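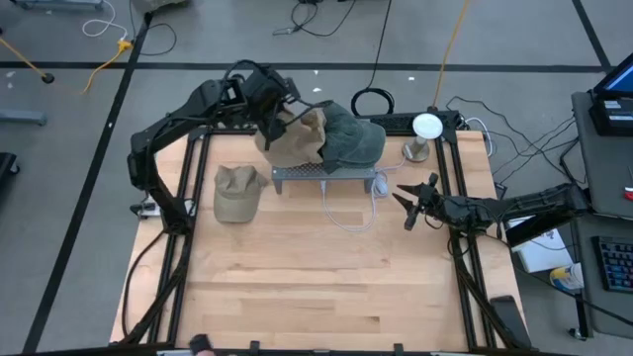 From: Gwawr Jarman
To: Flenance household list
Date: 3/24/24
Subject: Re: stacking caps, brim over brim

I've read this twice and I'm still not sold. Mireille, you may well be right about the crowns, but I've kept caps on a mesh stand since July and the trouble I get is with the brims.

On 3/24/24-thread, Mireille Roussel wrote:
> Overlap them on the stand, each one sitting over the side of
> the next. The crowns hold each other up and you fit twice as
> many on a shelf. Ginette has done hers this way for years and
> never had one go flat. Folding is fine too if it's a soft cap.

Twice as many? I tried it with a khaki one leaning over the left side of a green one. The green kept its crown, fair enough. The khaki one folded in on itself, and I can't see how that counts as being held up. Its twin, same colour, sat by itself on the bare table with its brim forward and looked perfectly all right with no help from anybody.

"Soft cap" is doing a lot of work in that last line as well. Soft how? Washed cotton will take a fold and forgive you. Anything with a stiffened front panel gets a crease, and I've yet to meet the steaming trick that takes it out.

I also looked at the Plilislow cap rack Lorena keeps recommending. It holds 12 and wants most of a wall. I don't own most of a wall. A low stand with a perforated top does let the air through, and I'll give the stacking crowd that much — but only if you leave a gap, and then you're back to fewer caps.

Has anyone left an overlapped pile alone for a whole season and then checked the bottom one? Monique, you said you had. What colour was it, and did the brim still sit level?

Gwawr

This archive uses cookies to remember your reading preferences. Accept | Manage

Comments (3)

Erik: Tissue paper in the crown. Been saying it for years.

Monique Tessier: Navy, and the brim had a lean to it. I wear it gardening now.

Lorena Medina: The rack comes in a half size, Gwawr.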